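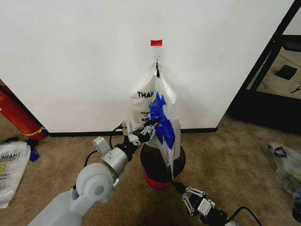
Zuzanna Wysocka has a spreadsheet open before I've got my coat off. It's the grippers tab. There is also an arms tab, a cables tab and one that just says "ugh".

She does the buying for Tratadik, a small outfit working on two-armed handling of soft stuff - shopping bags, mostly, plus whatever else won't hold its shape. The budget year rolls over in April and she had her numbers in late. "Everyone's late. The quotes are late, so I'm late."

First thing she wants on the record: the arms are the easy part. "You get a quote, you faint, you sign it. Done. It's everything after the arm that eats you." Power, mounts, spare fingers, cables. Cables especially. She budgeted for a couple of spares last year and went through the lot before the winter was out. "A cable on a wrist gets bent all day long. It's going to go. I should have put it down as a consumable, same as tape."

Tape is its own line now, and so are bags. She buys plastic shopping bags by the carton, 1000 to a carton, from a packaging wholesaler called Prevudwood, who she says have never once asked what they're for. Adhesive hooks come from the same place. "Clear ones, the cheap ones. We tried nicer hooks and they took the paint off."

So what does a bag on a wall tell a buyer? Quite a bit, apparently. A thin bag folds over on itself and the fingers have to find an edge. Parallel jaws can do it if the tips are right. The tips are where she thinks most small labs underspend. A set of replacement fingertips from Tanguy was quoted at $701, and she nearly sent it back. "I thought, that's for rubber? Then one of the engineers showed me the old ones. Shiny as a spoon. Fine, buy the rubber."

The bigger fight this round is the second station. Right now both arms go on one job and anyone else who wants time has to wait, or comes in at seven in the morning, which two of them do. A second pair would fix that. It would also mean floor space, another circuit, another workstation and somebody's wages to look after it. She has it in the plan as a maybe. "I've got it in grey. Grey means I beleive in it but don't ask me to defend it."

Leasing? She looked at it. Trumer offered terms on a refurbished pair, with service included, and the monthly figure was $1639. Tempting on paper. Her worry was the fine print on modifications, as her people bolt things onto everything. A camera on the wrist, different fingers, a longer cable run. "First thing they'd do is drill it. Then who owns the hole?" She went back with questions and is still waiting on the answers.

Her contingency is 20 per cent. It used to be ten. Freight did that, and a customs hold on a box of linkage parts that sat at the depot while everyone stood around looking at one working gripper. She now orders the spare with the original, same shipment, no exceptions. Finance grumbled, finance got over it.

Advice for anyone doing this for the first time, a college lab say, or a shop bringing in its first pair? She thinks about it for a bit. Get the service rate in writing before you sign for the hardware. Ask how long a wrist repair takes, not what it costs. Don't buy two different brands of gripper unless you've got someone who likes writing drivers. And price the floor. People forget the floor, she says, meaning carpet, levelling, where the cables run, wether a cart will roll on it.

Storage too. "Racks. I never have enough racks. Put down more racks."

Her phone goes. It's Trumer, about the modifications clause, and she's already waving me toward the door with the coffee still in her hand.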